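Three evenings with the Ralline record

2025-07-14

I bought the second album by Ralline in February, when I was still living in the small flat above the bakery, and I did not listen to it properly until this month. I want to write down what I think of it before I know it too well. When I know a record too well I can't say anything about it any more, only that I like it.

For those who don't know them, Ralline are a trio. They have a guitar, a drum kit and a small organ which they also use for the bass parts. They come from a town by the sea and they sing partly in English and partly in their own language, which I do not speak. The first album was fast and loud and finished before you had drunk your tea. The new one is called Toler and it lasts 43 minutes. For this band it is almost an opera.

I have to admit that my first impression was not good. I put it on while I was washing the dishes, and I thought that somebody had taken away all the energy. The guitar comes in very late on the first song. For a long time there is only the organ, one chord that goes up and down in volume like breathing, and a voice which counts something quietly. I dried my hands and put on the old album instead.

The second evening I did it better. I sat on the floor with headphones and the lyric sheet. I am someone who needs the lyric sheet, also for songs in English, because I learned the language from books and singers swallow half of the words. Then I understood that the voice on the first song is not counting numbers. She is reading the names of stations on a railway line, and each time she reads the list one station is missing. It is called "Alter", and it has now become my favourite song of the year. When the guitar comes in at last, it plays only two notes, and they are enough.

Side one continues in this slow way. "Phan" is a sort of waltz, with brushes on the drums, and I think it is the only track that is too long. The middle part repeats itself without getting stronger. I would have cut two minutes from it. But I also played it to my sister on the telephone and she said the middle was the best part, so perhaps you should not trust me there.
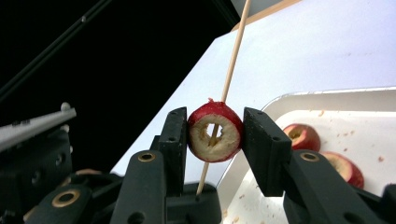 Red apple, one slice, on a wooden skewer.

Side two is where the old Ralline wake up. There is a song with the title "807", and it has the kind of drumming that made me love this band at the beginning: very dry, a little ahead of the beat, as if the drummer wants to go home. The organ is pushed through something that makes it crackle. I played this one six times in a row, which my neighbour downstairs can confirm. I apologised to him on the stairs and he asked me for the name of the group. I wrote it on the back of a bus ticket.

After that comes a short instrumental piece, and then the ballad. I was afraid of the ballad. On the first album they tried one and it was a bit embarrassing, with rain and tears and a window. This time the words are about selling a car. The singer lists what she found under the seats before the buyer arrived: coins, a glove, a parking receipt from a place she had said she never visited. There is no chorus at all. My English is not perfect and it is possible that I have missed some second meaning, but I found it very sad and also quite funny.

A few words on the sound, for the people who care about this. I have the vinyl and I have also listened to the files that come with it. The vinyl is warmer, everybody always says so, but on my copy the last song of side one has a small noise in the quiet part, like sand. I cleaned it twice and it is still there. On the files you hear the voice more clearly, and also the drummer's stool. If you mostly listen on the train, as I do, you will be happy with the files. I don't regret the vinyl, though, because the sleeve is beautiful: grey card, rough to the touch, with the title pressed into it without any ink. You have to hold it towards the lamp to read it.

The third evening I listened to both albums one after the other, in the order in which they came out. I recommend this if you have the time. The last song of the first record ends with the organ holding one chord, and I had always thought of it as a way to stop when you don't have an ending. It is the same chord that opens "Alter". I went back and checked it on my own little keyboard, with one finger for each note, and it is the same. I don't know if they planned it. I would like to think they did.

They will play in our city in the autumn, in the room behind the old cinema, where the ceiling is low and the sound is usually terrible for drums and very good for voices. I have bought my ticket already. I hope they will play "807" near the end, when people are warm, and I hope they will leave "Phan" at home, or play it short. If you are also going and you see a person with a lyric sheet in the second row, please come and say hello.

Next time I will write about the cassettes I found when I was moving. Most of them have no label, so it will take me a while.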